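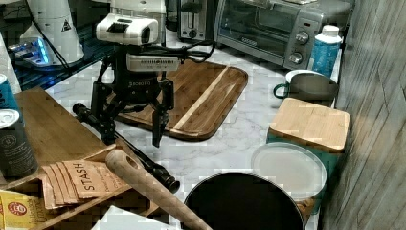

Flumonance results on the kitchen counter – wrist view against fixed view
Research methods > Manipulation

gljungberg
Posted Oct 21, 2020

We have been testing Flumonance on the cluttered counter since August and I would like some opinions before we write it up.

For those who missed the earlier thread: Flumonance is a weighting step that sits in front of the policy. It looks at each patch of the wrist view, estimates how much of the brightness there comes from shine and how much from the surface itself, and turns down the patches that are mostly shine. The policy behind it is plain Drarka with no changes. The fixed view goes in untouched.

Training set is 500 demonstrations, all teleoperated, all on the same counter with the clutter left in. We compared three versions:

Drarka with the fixed view only
Drarka with fixed and wrist views
Drarka with fixed and wrist views, with Flumonance on the wrist view

The second one was the surprise. Adding the wrist view made reaching near the tap worse than having no wrist view at all. With Flumonance on, most of that loss came back and the approach was better than fixed only. Over the cutting board there was hardly any difference between the three.

My reading is that the dark metal is the problem. Up close it takes up most of the view, and the highlight along it shifts every time the wrist turns. The network seems to take the highlight for an edge.
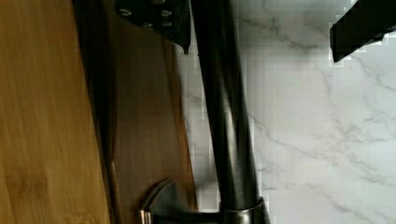
Wrist view at the tap, fingertips at the top.

Happy to post the training settings if anyone wants them.

edvin_g
Posted the same day

Interesting, but I don't think you have shown it is the shine. Was exposure locked on the wrist view? White marble next to dark metal is about the worst case for auto exposure. If the camera is hunting, the whole picture changes from one step to the next and any weighting that calms it down will look like a win.

gljungberg

Exposure was on auto for the demonstrations, locked for evaluation. I know, I know. It was set up that way before I took over the rig and we only noticed when the set was finished.

edvin_g

Then that is a train/test mismatch and it hits the versions with a wrist view and leaves the fixed-only one alone. Which is the pattern you are reporting.

gljungberg

It would explain why the second version is worse than the first. It doesn't explain why the loss shows up at the tap and hardly at all over the board, with the same camera and the same lock.

edvin_g

It could. The board is brown and matt-ish and the exposure would have less reason to move. I'm not saying you are wrong about the highlights, only that you have a cheaper explanation on the table and you haven't ruled it out.

Oanh Hồ

We had something close to this with Delix last year, on a steel sink. Locking exposure fixed part of it. What was left was compression. Our wrist stream was squeezed much harder than the fixed one, and along the boundary between a dark part and a bright background you got steps that moved about between frames. Look at the edges of your fingers against the marble. If they are blocky, some of what Flumonance is turning down may be that.

gljungberg

They are blocky, yes. I hadn't thought of it as something the policy would care about. We store the wrist stream compressed to save space and never kept the raw version for this set.

Oanh Hồ

Can you re-run a small set raw? You don't need all of it. Record 3,000 frames with the arm moving slowly near the tap, raw and compressed side by side, and look at where the weights go. No policy needed.

gljungberg

That is doable. Will try it.

lrustad

Different question. How are you counting a success over the board? A board is a big flat target and nearly anything will get there. If all three versions are close to the ceiling then "hardly any difference" doesn't tell us much.
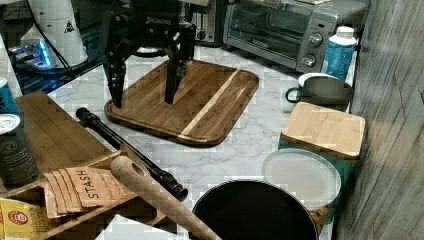

Open gripper above the board, from the front.

gljungberg

Success is both fingertips inside the raised rim with the gripper open and nothing else touched on the way. Fair point about the ceiling. The failures we do get there are nearly all contact with the neighbouring clutter, and I haven't split those out from plain misses.

lrustad

Please do. A miss and a knock are different faults. I would expect the wrist view to matter for knocks even when the target itself is easy.

edvin_g

Agree with Leif on that one. Also, how many seeds?

gljungberg

Five per version. The spread at the tap is wide for the second version and narrow for the other ones. I should have put that in the first post.

edvin_g

Wide spread with a mismatch in exposure is what I'd expect, for what it's worth. Still, five is better than most of what gets posted in this section.

gljungberg

Plan so far, then. Raw against compressed near the tap, as Oanh suggests. Retrain the second version with locked exposure in both places. Split the board failures into misses and knocks. The layout stays as it is for all of it, clutter included, otherwise I can't compare with the old set.
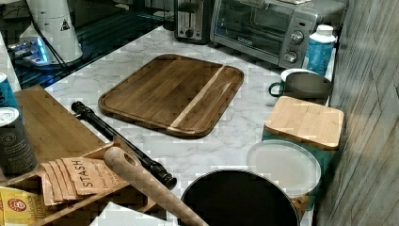 Gunnel Rustad

Keeping the layout fixed is right for the comparison but I would not stop there. At Boström we had a method that looked very good until we moved the clutter by a hand's width, and then it was no better than the baseline. The fixed view had learned the counter by heart. Run your best version once with things shifted, even if it goes in an appendix.

gljungberg

I can do that at the end, after the locked exposure runs. Moving it all back into place between runs is the slow part.

lrustad

Mark the positions with tape before you move anything. And post the settings please, I'd like to try the weighting on our own wrist stream.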